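Chapter 4
Planning Around What You Can't See

I used to think motion planning was the hard part of robot software. Then I spent a September with our planner at Uveo and found out how often it was handed a bad map! So before we write any search code, I want you to look at a workspace the way the planner gets it, which is in pieces.

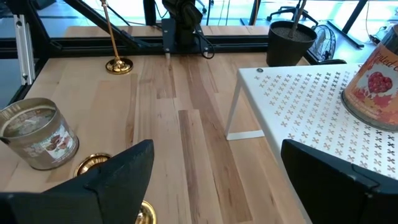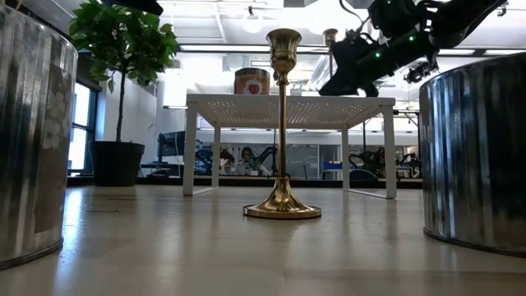
Figure 4.1. One table, two cameras: wrist view (first) and fixed view (second). Cans, brass and a perforated white stand appear in both.

Look at the stand. A depth camera can see through some of those holes, and a careless mapper will fill the top with noise or leave it out - and then the planner happily drives the gripper through it. My first merged map had 1,116 occupied cells on one pass and 698 on the next, with nothing changed but a filter setting.

We'll start with the Peixoto map format, a plain grid with a timestamp on every cell. Section 4.1 builds one from a single camera. Section 4.2 adds the second camera, and that's where the shiny metal starts to cause trouble (bring coffee).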